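We use cookies to improve your experience on this site. Accept all | Manage preferences

3. Course Setting and Data Collection

3.1 The course project

The project ran as a two-semester elective at Laltham, open to students in mechanical engineering and computer science. Students worked in mixed teams and shared one body of demonstration data. Each team was free to choose its own policy architecture, but all teams had to train on the shared set and report results on the same task list. We made this choice after an earlier version of the course, in which every team recorded its own data and the final results could not be compared.

The task list was built on household cleaning and tidying. We called the bathroom portion Lobo and the kitchen portion Zasow, and this paper reports on Lobo only. Lobo tasks include moving a soap dish, placing a cup next to the faucet, closing a lid, and returning a bottle to a set position on the counter. The tasks were chosen because students could explain them to each other in one sentence and could judge success by eye.

Demonstrations were recorded with handheld grippers worn and operated by the students themselves. No robot was needed at this stage, so several students could record in the same afternoon while the arm was in use by another team. The shared set for Lobo holds 4000 demonstrations, of which 600 were set aside for testing and never released to the teams during the course.

3.2 The recording space

Real bathrooms were considered first and rejected. They were too small for two people to work in, and access had to be arranged with the housing office each time. The recording space was set up instead in an open room, with bathroom fixtures placed on the floor and left there for the full course. Students could walk up to the counter from the front and practice a task many times before a recording was kept.
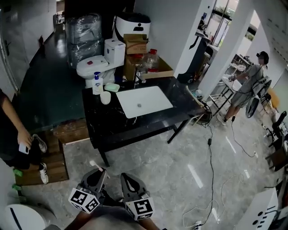
Figure 2. Recording space for the Lobo tasks, seen from the operator's head camera, with the handheld gripper in the foreground.

Placement of objects was the first source of disagreement among the teams. Some students wanted every object returned to a taped mark before each recording, and others wanted free placement from the start. We settled on a middle course: the fixtures stayed fixed, and the small objects were moved by hand between recordings within a set zone of the countertop. The layout in Figure 2 has the soap bottle, the cup and the soap dish all on the left part of the counter, which leaves the sink basin open and gives the gripper a clear approach from the front. The black stone also reflects a streak of light, and students were asked to note reflections of this kind in the recording log. Teams that used color-based segmentation had the most to say about this in their reports.

Gripper pose was recovered from printed markers on cubes fixed to the two fingers. Students printed and mounted the markers in the second week of the course, and most of the early failures in the data came from this step. A marker glued at a slight angle gave a steady offset in the estimated pose, and the offset was hard to spot until the first replay on the arm. We now ask each team to check its markers against a flat reference plate before any recording - a short job that the first group of students skipped.

3.3 Roles and review

Students recorded in pairs. One student wore the camera and operated the gripper, and the other kept the log and reset the objects. Pairs switched roles after each block of recordings. Every recording was then reviewed by a student from a different team, who could accept it, reject it, or mark it for discussion. The review was done in Clovico, a small labeling tool written by students in a previous year and kept up as part of the course.

Rejected recordings were kept in a separate folder. Two teams later used them to train a simple failure detector, which was outside the assignment but was counted toward their grade. Sessions were held on Saturday, when the room was free for the whole day, and the last recordings were made in May. Section 4 describes how the teams trained and compared their policies on the shared set.

Contact | Terms of use | Copyright the authors. All rights reserved. | Back to top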